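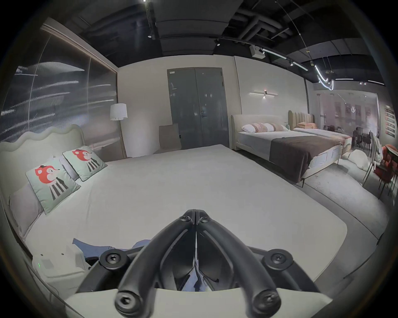 Mattress is sleeping hot and I slide to the middle, replace or topper?

patricio_g
Hello all. I bought a Veretti mattress in January for 583 dollars, without the bed frame. In the first weeks it was very good. Now I wake up with a sore lower back and I feel that the middle is softer than the sides. The seller says that up to 10 millimeters of sinking is normal and is not covered. Is it worth to buy a topper, or should I fight for the refund?

Ivana Quiroga
What is under it? I had the same complaint with mine, and the slats were too far apart. Please measure the gaps before you spend anything.

patricio_g
The gaps are 60 millimeters. I think this is fine?

Ivana Quiroga
Yes, it is fine. Then I would rotate it head to foot and wait two weeks.

robles_a
I do not agree with the waiting. If there is a return period, every week helps the seller. Put a straight broom handle across the bed, measure the deepest point with a ruler, and write to them today. A topper on a sinking mattress will sink also.

Ivana Quiroga
He can write today and rotate today, these are two different things. My back was better after nine days.

m_elsherbiny
I paid 822 for an Esari and it also became softer in the middle, so the price does not protect you. Check the label first. If it says one-sided, please do not flip it, only rotate.

patricio_g
It is one-sided. I measured with the broom: 14 millimeters. I have sent the letter and I will rotate it tonight.

robles_a
Good. Keep the receipt and ask for the answer in writing.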